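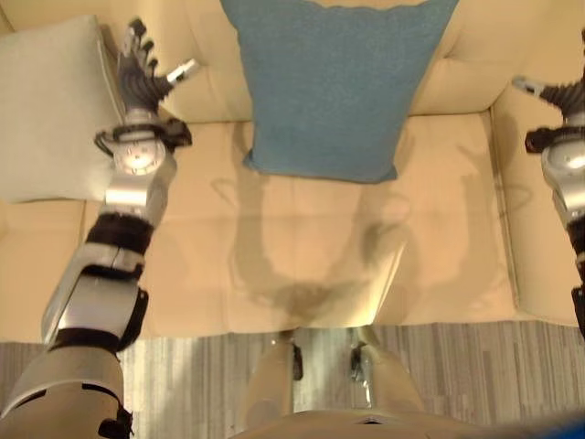

*One blue cushion and one pale cream cushion, both resting on a sofa.*

# Why Soft Things Are Soft

A soft thing changes shape when you push it. A hard thing also changes shape when you push it, but by such a small amount that you do not notice. Softness is a measure of how much something gives way for a certain amount of push.

The scientific word for a push or a pull is **force**. When you sit down, your weight is a force that points toward the floor. The seat has to push back up with the same amount of force. If it did not, you would keep sinking. A wooden bench can push back after bending by less than the thickness of a hair. A sofa seat has to squash down several centimeters before it pushes back hard enough to hold you up. 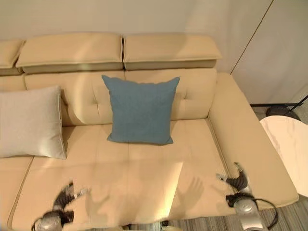
Anong Nilsuwan

## Force and area

Sit on a wooden bench for a long time and it begins to hurt. Sit on a sofa and it takes much longer. Your weight is the same in both places, and the difference is in the area that carries it.

On a bench, most of your weight passes through two small patches of skin, under the bones you sit on. On a soft seat, the material sinks under those bones and comes up to meet the rest of you. Your weight is now shared over a larger area of skin.

**Pressure** is force divided by area. The same force on a small area gives high pressure. The same force on a large area gives low pressure. A thumbtack uses this rule in one direction: it has a wide top for your thumb and a tiny point for the wall. A cushion uses it in the other direction.

## What is inside

Most sofas are built in layers.

**The frame.** This is the hard part, usually made of wood or metal. It carries all of the weight down to the feet and then to the floor.

**The springs or straps.** Many seats have rows of steel wire bent into a wavy shape and fastened from the front of the frame to the back. Others have wide stretchy straps, woven over and under one another. Both kinds bend under a load and return when the load is removed.

**The foam.** A thick block of foam lies on top of the springs. A common seat block is nearly 13 centimeters thick.

**The wrap.** A thin layer of fluffy fiber goes around the foam. It rounds off the square corners of the block and helps the cover slide on.

**The cover.** This is the part you see and touch. It may be woven cloth, knitted cloth, leather, or a plastic sheet with a cloth backing.

## How foam works

Foam is mostly air. If you look at a piece through a magnifying glass you will see a web of thin struts, joined at their ends, with spaces between them. Each space is called a **cell**.

Sofa foam begins as liquids. They are mixed together and poured out, and a chemical reaction starts at once. The reaction makes gas, and the gas makes bubbles. The mixture rises in the same way that bread dough rises, only much faster. Then it sets. The result is a very large loaf, called a bun, which is sliced into blocks.

In seat foam, most of the cells are open. Air can move from one cell to the next and out through the sides. When you sit down, three things happen:

1. The struts bend slightly. At this stage the foam feels springy.
2. The struts buckle. The cells begin to fold flat and air is pushed out. The foam sinks a long way for only a little extra force.
3. The folded struts press against each other. The foam becomes much stiffer and sinks very little after that.

A good seat is designed so that a person stays in the second stage. If the foam is too weak, the person reaches the third stage and can feel the frame underneath. Upholsterers — the people who build and repair padded furniture — call this "bottoming out."

When you stand up, the struts straighten and air flows back in. This takes time. Watch a cushion after someone leaves it and you may see the dent fill slowly.

## Why old cushions go flat

Each time a strut buckles, it may be damaged a little. After many thousands of sits, some struts have cracked and others no longer straighten fully. The foam is then thinner and softer than it was.

Yavuz Keskin runs the test room at Tuncer, a foam cutting shop. One of his tests takes a block 6 centimeters thick and squashes it to half its thickness between two metal plates. The block stays there for 13 hours in a warm oven. It is then taken out, left to rest, and measured. A block that comes back to almost 6 centimeters is suitable for a seat. A block that stays noticeably thinner is sold for packaging.

The lost thickness is called **compression set**. Heat makes it worse, so Keskin's oven shows in one night what might take years in a living room.

## Cushions filled with other things

A loose cushion does not have to carry a whole person, so it can be filled with something softer than seat foam.

- **Fiber filling** is made of thin, crinkled plastic threads. The crinkles stop the threads from lying flat against each other, and air stays between them. With use the threads tangle into lumps. Pulling them apart by hand restores some of the thickness.
- **Feathers** have a curved central shaft that acts as a small spring. They slide past one another easily, so a feather cushion takes any shape you give it. It does not return to its first shape unless you shake it.
- **Chopped foam** is made from scraps left over when larger blocks are cut. It feels uneven because it is.
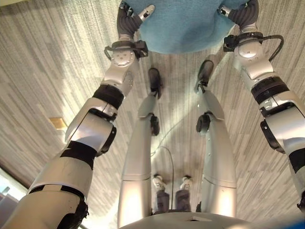 *Fuzzy and light blue, above a gray striped carpet.*

## Fuzzy and smooth

Softness to the touch is a separate matter from softness under a load. A brick with a fleece cover would feel soft to your fingertips and still be a brick.

Fuzzy cloth has a **pile**. This means that many short fiber ends stand up from a flat base. Each one is so thin that your finger bends it with almost no force. Your skin touches hundreds of fiber ends at once, and each gives only a very light push.

There are several ways to make a pile. The cloth can be woven or knitted with extra loops, and the loops may then be cut. Carpet is often made like this, with the loops punched through a backing by needles. Fleece is made by brushing. Wire bristles pull fibers out of the surface of a knitted cloth and leave them standing.

Pile also changes how warm a thing feels. The fibers hold still air between them, and still air carries heat away from your hand slowly. Smooth leather touches more of your skin directly and takes heat away faster. Both may be at the same temperature as the room, but the leather will feel cooler for the first few moments.

Pile can lean one way or the other. Stroke it in one direction and it lies down; stroke it in the other direction and it stands up. The two directions reflect light differently, so a hand can leave a visible mark on some fuzzy cloth.

## Try it: measure a sponge

You need a dry kitchen sponge, a ruler with millimeters, and 2 books of the same size and weight. Books from a matching set work well.

1. Stand the sponge on a table, flat side down. Measure its thickness and write the number down.
2. Balance one book on top, flat side down. Measure the sponge again.
3. Put the second book on the first. Measure again.
4. Take both books off. Measure at once, and then again after one minute.

Compare how far the sponge sank for the first book with how far it sank for the second. If the second drop is larger, the cells have probably begun to buckle. If it is smaller, the sponge may be getting close to the third stage, or your books may be too light to reach the second. Repeat with heavier books.

Then wet the sponge, squeeze it out, and do the whole test over. Write the wet results in a second column, beside the dry ones.

## Words used on this page

**Area:** the size of a surface.

**Cell:** one of the small spaces inside a foam.

**Compression set:** the thickness a foam loses for good after being squashed.

**Force:** a push or a pull.

**Pile:** fiber ends or loops that stand up from a cloth.

**Pressure:** force divided by area.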